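A visit to the iron smelting days at Flidham
17 Apr 2026

I have been interested in old metals since my school time, but until last month I knew them only from books and from behind glass. So when my colleague Pravesh Magagula wrote to me that the open-air museum at Flidham holds its smelting days in March, I took two days off and went there by train and bus. The bus from Lirkitz goes only every two hours, and it leaves you at a crossroads with no sign. Please walk to the left, past the sawmill. I walked to the right first.

The museum is not big. It has four houses built after ground plans which were dug up in the valley before the reservoir came, and a long shed which holds the finds. Behind the shed there is a piece of clay ground where the furnaces stand. I paid at a small window and received a paper with a map, on which the furnaces were not marked, but the smoke was easy to follow.

The furnace was a clay chimney a bit lower than my shoulder. The woman in charge of it, Ms. Rillier, had built it the week before from clay mixed with chopped straw and horse dung. She explained that a furnace of this type does not make liquid iron. The ore loses its oxygen in the heat of the charcoal, the waste melts and runs down as slag, and what stays is a spongy lump, the bloom. I had read this many times. I had not understood how much work it is before anything can begin. The ore must be roasted and broken to the size of a bean, and all the charcoal must be broken too, and sieved. When I arrived there were already two sacks of ore prepared and everybody's hands were black.

The visitors were allowed to help with the bellows. These are two leather bags, and you press one while you lift the other, so that the air never stops. After ten minutes my arms were finished. A girl who could not be older than twelve took over from me and kept a much better rhythm.

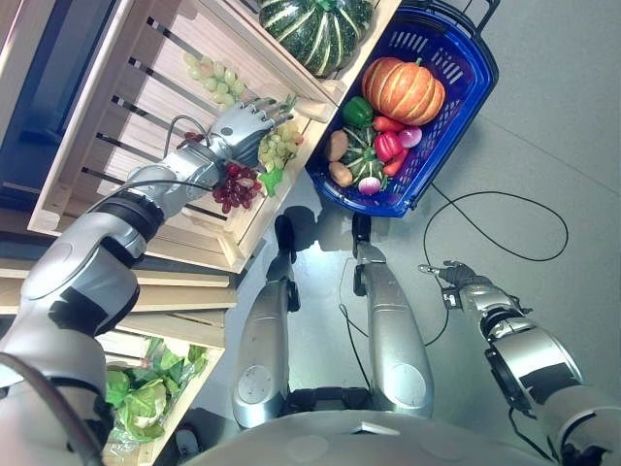 The charging went on until the afternoon, one scoop of charcoal and one scoop of ore, always in the same order. One of the helpers wrote each charge in a notebook. They used 80 kilograms of charcoal in this one smelt, and I think this number says more about the Iron Age than many chapters. Somebody had to cut that wood, stack it and watch it burn slowly under earth. Ms. Rillier believes that in our valley the forest set the limit for iron, and that ore was never the problem, for it lies in the bog and you can dig it with a spade. Pravesh did not agree and they discussed this for a long time. He thinks that the limit was people who knew the work.

While we waited I went to see the shed. The finds come from the Obeidat excavation, named after the director who led it for 11 seasons. In total 331 iron objects were found, and most of them are nails, rivets and pieces that cannot be named anymore. I liked one sickle very much. Its blade had been sharpened so often that it became as thin as a leaf, and then it was broken and repaired at the handle. In the next case there are bronze pins from the older settlement on the hill, and they are much finer work. It made me think that the first iron must have looked like a poor material to people who had such bronze. The labels are short and the light in the shed is weak, so bring your glasses.

At the end of the afternoon the front of the furnace was opened with an iron bar. The heat came out so strong that all of us stepped back. The bloom was pulled out with long tongs and beaten on a tree stump with wooden hammers, and the stump burned the whole time. It weighed four kilograms before the beating and clearly less after it – pieces of slag flew in all directions, and we had been told to stand behind the rope. Ms. Rillier was satisfied but not very. She said it was too crumbly on one side, where the air had not reached it well.

Some practical matters. There is hot soup at the entrance until two o'clock, and afterwards only tea. Wear old clothes and shoes of leather, no plastic. The smell of the smoke stayed in my coat for more than a week. The last bus to Lirkitz goes at ten past six, and the driver does not wait. The next smelt is planned for autumn, when they want to try a furnace with a slag pit under it, and Pravesh has already put both our names on the list for the bellows.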